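Handent Wrist-View Study: Frequently Asked Questions

Maintained by Emmanuel Mfinanga and Nassoro Chege. Last revised August 7, 2019.

What does the study measure?

The effect of close-range wrist images on grasp policies trained by imitation. At short range, a wrist camera loses the outline of the target and often returns little more than color and a few soft edges. We wanted to know whether those images help a policy, hurt it, or make no difference once a fixed camera is also available.

What is Handent?

The name of the policy, and by extension of the study. It takes one wrist image, one or more fixed-camera images and the arm's joint positions, and outputs a short sequence of end-effector motions plus a gripper command. An earlier version, Athumani, used fixed cameras only and serves as the baseline.

How much data was used?

The training set has 2,847 demonstrations, all teleoperated. A further 824 were held out. Splits are made by session, so two demonstrations from the same table layout never fall on opposite sides of the split.

Which objects are on the table?

Household items and toys: cups, bowls, a plate, balls, small blocks, a fork, a ladle. They are left scattered on a black cloth, and the policy has to deal with whatever surrounds the target. Thin translucent plastic is included on purpose. It gives weak edges at close range and is the hardest material for the wrist branch.

What do the camera views look like?

One wrist view comes first, followed by two fixed views of the table.
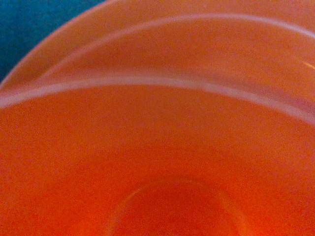
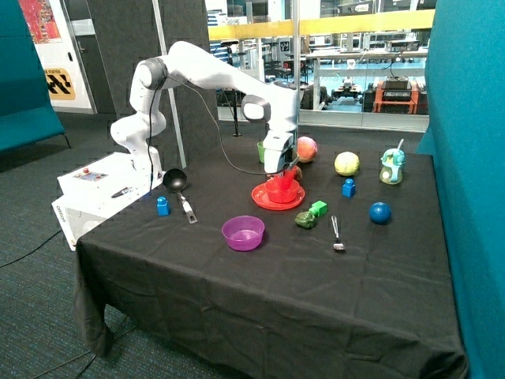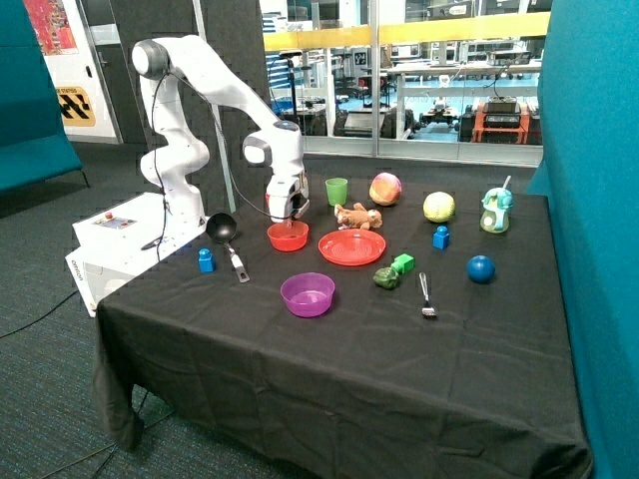

How are the views combined?

Each image passes through its own encoder. The features are then weighted by a small gating network that sees the joint positions as well as the images. The gate is trained together with the policy and has no hand-set distance threshold. A threshold was tried in January and dropped after it produced a visible jerk at the switching point.

Does the wrist camera help?

Yes, with a condition. With the gate in place, Handent completes more grasps than Athumani on bowls and cups, and the gain is concentrated in the last part of the approach. With the gate removed and the features simply concatenated, the advantage disappears on translucent objects. On solid balls and blocks the two policies cannot be separated with the number of trials we ran.

How many trials were run per condition?

20 per object and policy. This is enough to show the large differences and too few for the small ones. We report intervals in the results table and ask that single success rates not be quoted without them.

Is depth used?

No. We tested a depth channel on the wrist at the start of the study. Readings on translucent plastic were too incomplete to use, and filling the gaps added a second model whose errors were hard to trace.

Are the cameras calibrated to the arm?

The fixed cameras are calibrated at the start of each session. The wrist camera is calibrated only when it has been remounted. The policy does not read the calibration; it is stored for users who want to project points between views.

What are the known failure cases?

The main 2 are nested or stacked containers, where the policy may close on the inner rim when the outer one was requested, and targets partly hidden by the forearm in the fixed view. In the second case the gate shifts toward the wrist image too early, and the gripper tends to descend off center.

Has the method been tested at another site?

A partial replication was done in Sturnetska with different lighting and a lighter tablecloth. The ranking of the policies was the same. Absolute success rates were lower for all of them, and fine-tuning on local demonstrations recovered part of the loss.

Can I get the data and code?

Training code and held-out demonstrations are available on request from the Custville group. Please state which objects you plan to use, as the bowls and cups are packaged separately from the rest. The full training set will follow when the session labels have been checked.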